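Havow bedroom set - data card and fault note

Version 1.3, last changed in March
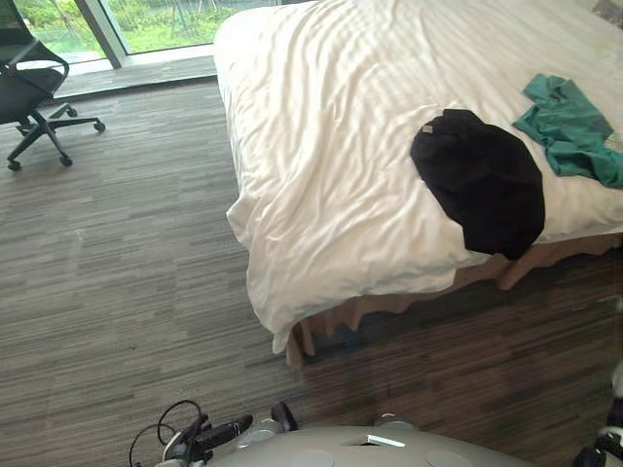

Please read the fault note before you train on this set. A part of the recordings has wrong values for the left gripper, and the first release (1.0) did not mention it. We are sorry for the time this has cost to some users.

Summary

The set contains 149 episodes of clothes handling in furnished bedrooms. The robot is the two-arm mobile platform that we call Trastness. It is driven by a remote operator. In each episode the operator takes garments from a bed and places them at a target given in the task text. The rooms are lived-in style, with carpet, daylight from windows and furniture left where it stands, for example an office chair near the bed. The bedding was not made flat between episodes.

Each episode has:
- head camera video
- joint positions and joint commands for both arms
- gripper opening, commanded and measured
- base velocity
- one task sentence in English
- operator flag (ok, retry, stop)

What went wrong

In 13 episodes the measured opening of the left gripper stays at its last value while the gripper is in fact moving. The freeze is short in most cases, but in the longest one it lasts 9 seconds. The commanded value is correct all the time, and the right side is not affected.

We found the cause late. The cables of the left arm go in loose loops outside the arm, and when the arm reaches low and forward over the edge of a mattress, the loops are pulled at the connector. The encoder line then loses contact for a moment. The driver did not report an error. It repeated the last good value with a new time stamp, so our checks for missing samples saw nothing strange.

The first sign was a stop in the middle of an episode. The gripper had closed on a duvet together with a shirt, and the controller believed it was still open. It continued to close until the current limit at the motor ended the motion. The operator then pressed the stop button. There was no injury and no damage, except a small pulled thread in the duvet cover. We still treat it as a safety matter, because the same fault with a hand near the gripper would be more serious.

How we searched for it

The Papadakis script (folder tools) compares commanded and measured opening in a sliding window of 200 milliseconds. If the command changes and the measured value does not change at all, not even by noise, the window is marked. A healthy encoder always shows a little noise, also at rest. After this we watched the video of every marked episode by eye. Two of the marks were false - the gripper was holding thick cloth and could not close more - and these two are not in the count given above.

What changed in the files

Version 1.1 adds the column left_grip_valid. It is 0 inside a freeze and 1 everywhere else. The original values are kept.
Version 1.2 adds the list frozen_episodes.txt.
Version 1.3 corrects one wrong episode name in this list. Thank you to the user who wrote to us.

What changed on the robot

The left cables now have a clamp at the wrist and a second one at the shoulder. The driver from Clokard was replaced by our own build, which sends an error after three equal samples. The operator must now check the cable loops by hand before each session, with motor power off.

Known limits

- Dark garments are hard to segment when they are bunched, and the masks at their borders are not exact.
- Strong daylight makes white bedding too bright in part of the videos.
- The fault happens mostly at low reach, so removing all marked episodes will make this kind of motion less common in your training data. We suggest masking only the bad samples.
- We have not tested if shorter freezes, under one window, exist. It is possible.

If you find another fault, please open an issue with the episode name and the time in seconds.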